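5 Comparing grippers on the wrist camera

5.1 Purpose of this section

This section explains how to run the comparison trial between the Fimlow two-finger gripper and the Medavent soft gripper, both mounted on the Moncrieff arm. It assumes that the arm has been bolted down, that the controller has been set up as described in Section 3, and that the emergency stop has been tested by the person who will stand beside it during the trial.

The trial has two parts. In the first, the operator checks what the wrist camera can see at close range with each gripper fitted. In the second, the arm repeats the same set of picks with each gripper and the Trusirov logging software records the outcome. The camera check must be completed first. Results gathered with a poorly set camera cannot be corrected afterwards and will have to be discarded.

CAUTION: Keep hands, hair and loose clothing clear of the arm whenever the amber lamp on the controller is lit. The arm may move without further warning.

5.2 Before you begin

You will need:

The arm, with the wrist camera fitted and its cable clipped along the forearm
Both grippers and the mounting key
A white plastic organiser with open compartments
A piece of soft black fabric
The printed trial sheet for this section

The organiser and the fabric should be used together. White walls and floors tend to over-expose, while black cloth hides its own folds if the exposure is set too low. A setting that copes with both will cope with most household goods.

Note: Do not fasten the organiser to the table. A small amount of movement when a finger touches a wall is part of what the trial is intended to record.

5.3 Checking the camera view

1. Fit the first gripper. Tighten the collar until the mounting key clicks, then give the gripper a firm turn by hand to confirm that it does not slip.

2. On the controller, open Tools and select the profile that matches the gripper. The two profiles hold different lengths and weights. Using the wrong one will cause the arm to stop short of the target or to press into it.

3. Place the organiser within reach of the arm. Lay the black fabric loosely against one side of it and allow a fold to push into a compartment.

4. Select Move to View. The arm will lower the wrist to its close viewing position and hold there. Wait for the lamp to change from amber to green.

5. Open the live view and set the exposure to Manual. Begin at 58 and adjust in single steps. Look first at the brightest parts of the organiser. Some glare on a curved wall is acceptable, provided that the top edges of the dividers still show as clear lines. Then look at the fabric, where the folds should be marked by visible highlights and the surface should show some texture.

The view below is of an acceptable standard. The long divider running down towards the lower left has a crisp edge, and the crease in the bunched black fold can be made out against the white floor of the compartment. The lower-left compartment is paler than would be ideal, but the walls around it remain usable.
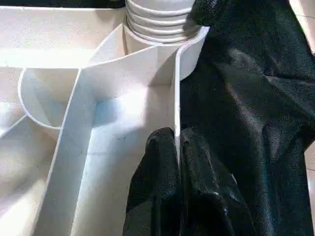 6. Select Save View. The software stores the exposure setting with the gripper profile and recalls it whenever that profile is chosen.

7. Repeat steps 1 to 6 with the second gripper. Do not copy the exposure value across. The Medavent fingers are pale and reflect light back into the lens, so the correct setting is normally lower.

Note: If the edge of a thin divider flickers in the live view, check the room lighting before changing any camera setting. Daylight from a side window is a common cause. Close the blind and allow the view to settle.

5.4 Running the picks

1. Refit the gripper to be tested first and select its profile.

2. On the trial sheet, write the name of the gripper, the saved exposure value and the time of day.

3. Set the grip force to Low. The fabric must be lifted at this setting before a higher one is tried.

4. Set Settle Time to 1000 milliseconds. This is the pause between the arm stopping and the camera taking its reading. Shorter times may be used later, but both grippers must be tested with the same value.

5. Select Start Trial. The arm will make 9 attempts at the fabric, returning to the viewing position after each one. Replace the fabric by hand only when the lamp is green and the screen reads Paused.

6. After each attempt, mark the sheet with one of the following: Held, Dropped, Missed, or Touched Wall. If a finger touches a wall and the fabric is still lifted, mark both Held and Touched Wall.

7. When the trial has finished, fit the other gripper and repeat from step 1.

CAUTION: If the fabric becomes trapped between a finger and a divider, do not pull it free. Press Stop, select Release, and wait until the fingers have opened fully. Pulling on trapped fabric can damage the finger joints of the Fimlow gripper and will tear the skin of the Medavent gripper.

5.5 Reading the results

Open the Trusirov log and place the two trials side by side. Compare the entries for Held first, then those for Touched Wall. A rigid gripper that holds well but often touches the dividers may still be suitable for open trays – it should not be chosen for narrow compartments without further testing.

Where the two grippers differ by 2 attempts or fewer, treat the result as equal and run the trial again with the fabric laid against a different side. Missed attempts that fall close together in the log usually point to a loose collar or a shifted camera. In that case, return to 5.3 and repeat the camera check before recording anything further.

Keep the completed sheets with the service record for the arm. Instructions for replacing worn finger pads are given in Section 6.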